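Speaker notes – "Bonds for People Who Find Bonds Boring"
November
By Sevim Yaman

Start slow. They have just eaten. Wait until the coffee cups stop clinking, then ask who in the room owns a bond. Few hands. Then ask who has a retirement account with a target year in its name. Lots of hands. Tell them they own bonds, congratulations, and that it's fine not to have noticed. Bonds are built to go unnoticed.

The loan, in one breath. You lend someone money. They pay you a set amount of interest on set dates. At the end they give the money back. If anyone looks disappointed, remind them that stocks are also simple and that this has never stopped anyone from talking about them at dinner.

Use Aldale as the borrower. Aldale makes pipe fittings, wants a new warehouse, and sells you a bond for $1,000 that pays $49 a year. It runs for 7 years. Put the number on the board and leave it there. Do not do the semiannual split unless someone asks, because last time I did it live and got it wrong, and Khoa Chu has brought it up every month since.

Now the part that loses people. Say it twice. When interest rates go up, the price of the bond you already own goes down. Give them the reason in Aldale terms: your bond pays $49. Next year Hemmin comes along, just as solid, and sells a new bond that pays more. Who wants yours at full price? Your brother-in-law, maybe. Everyone else wants a discount. Pause for the brother-in-law line. It gets a small laugh, sometimes a very small one.

Reverse it. Rates fall, new bonds pay less, and your dull old Aldale paper is suddenly popular. Don't let them get excited. They can sell at a profit, yes, but then they have cash and nowhere to put it that pays as well. 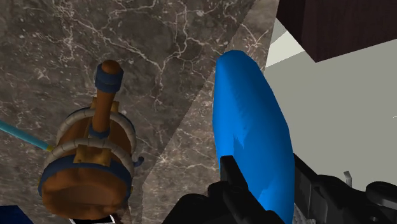 If I just hold the bond until it matures, do I need to care about the price in between?

Mostly you can ignore it, provided the borrower stays healthy and you really don't need the money early. You collect the interest, you get your $1,000 at the end, and the ups and downs on the statement stay on the statement. What you can't ignore is inflation, which will have been nibbling at that $1,000 the whole time.

Azlan Manurung asked this at the library talk and it comes up every time, so answer it before the ratings section and save everybody the wait.

Ratings. Keep it short. Agencies grade borrowers, top grade down to what the brochures call "high yield" and everyone else calls junk. Higher grade, lower interest. You are paid to worry, and if you're being paid a lot, worry a lot. A rating is an opinion and can change on an afternoon when you are at the dentist. Mention Irico here: good grade when I bought it, two notches lower by the time I'd learned to pronounce it. It did pay me back. I aged.

Callable bonds. Some borrowers keep the right to pay you off early. They will use it when rates have dropped and it suits them, and it will not suit you. Tell people to look for the word "call" before they buy. It is in there somewhere, usually after the page where they stopped reading.

Ladders. Draw one, badly. Split the money into pieces that come due in different years. Each time a piece matures, buy a new one at the far end. You'll never get the best rate on everything and you'll never get the worst rate on everything. Yoon-hee Ryu thinks this should be the whole talk. She may be right, but I was booked for the hour.

Funds. A bond fund has no maturity date of its own. It just keeps going, like a relative's slideshow. So "I'll hold it to the end" doesn't work the same way, and people who bought a fund thinking it did will come up to you afterward looking hurt. Be kind. Talk about fees, have them check the average maturity, move on.

If time is short, cut callable bonds and keep the ladder. If time is long, take questions from the back first, where the accountants sit.

Do not recommend anything by name. If someone asks what I own, say "less Irico than before" and point at the cookies.

Recent talks
The Emergency Fund and Other Bedtime Stories – Sevim Yaman
What Your Piditz Statement Is Trying to Tell You – Định Cù
Annuities, Slowly – Yoon-hee Ryu
Dividends Are Not a Gift – Khoa Chu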